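Unit 5: Reading a pale wooden surface

Before any finish is chosen, look at the grain. Pale woods show it faintly, so stand where light falls across the surface at a low angle.
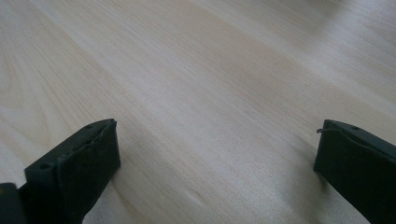
Curved, arched figure and straighter bands can occur on the same surface. Note where one gives way to the other, and mark the direction of the grain on your sheet.

Move your head until the glare shifts. Grain that looks lost under bright light may still be there.
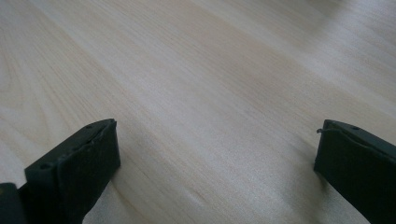 Task for Friday

Draw the grain of your Bandton sample in pencil. Hand in 2 sheets, with 80 words of notes on each.

Urkar course notes | Contact the office | Back to top
5 shares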